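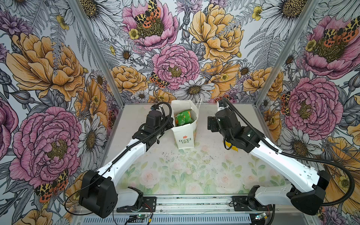
Maintenance day on the two-arm cell at Londosar. Posting as I go, mostly so I can find it again in October.

Last full service was 700 hours ago. The arms still run, but the right one had started arriving at the bag a bit low. 4 mm by my ruler.

Started with the cables. The corrugated sheath over each wrist needs enough slack to loop right over without pulling. I set the left one too tight last time and it rubbed. Let out a bit more and moved the tie further down the arm.

Base bolts next. Two on the right base took a quarter turn. That was most of the 4 mm, I think. Marked them with paint pen so I can see if they shift again.

Then the fingers. Wipe with a damp cloth, dry, check the tips for nicks. Crumbs and dust get carried about on them and end up on the tabletop, so the table gets a wipe as well, but after the fingers.

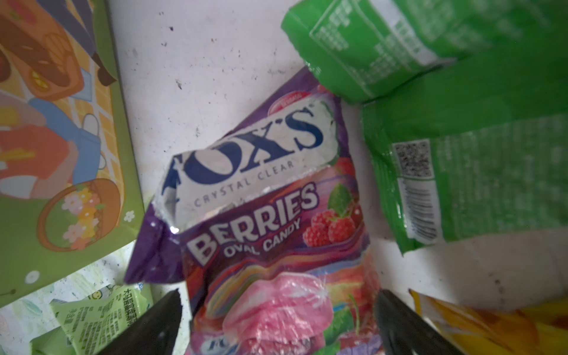
Crinkly sweet bags are what I use for the grip check. If the fingers close unevenly the bag twists as it comes up. Stiff boxes hide the fault, so don't bother with those.

Grip force is at 12 on our scale. Fairweather's sheet says to start lower, but foil packets slid out when I tried it.

Re-zeroed both arms afterwards. Home position first, then wrist, then gripper fully open. If you do the gripper before the wrist you have to do it all again.

Wrist camera last. Lens cloth only, no spray. Check the view with the arm parked over the table and both fingertips showing at the bottom.
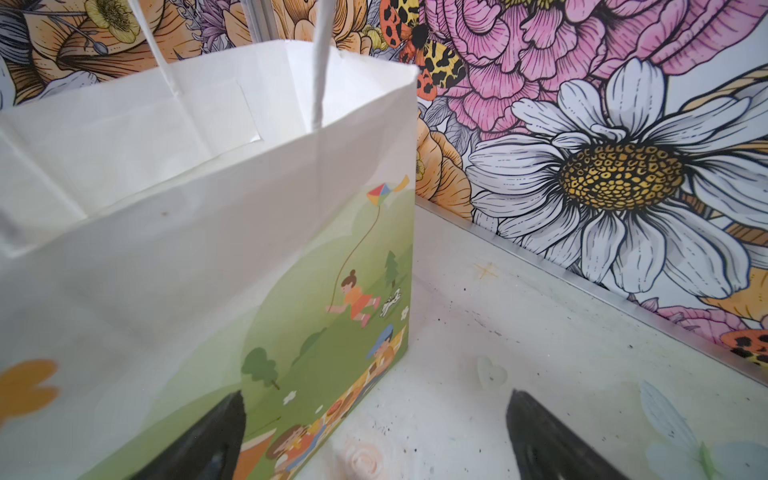 Brarkent Cell Notes
@brarkentcells · 6 July 2024

Paper bags need their own approach height. Come in too low and the fingers catch the rim. I've added a bit of clearance on the right arm and left the left as it was.

Spare finger pads are on order from Manholm. Next check is at 119 hours, cables first.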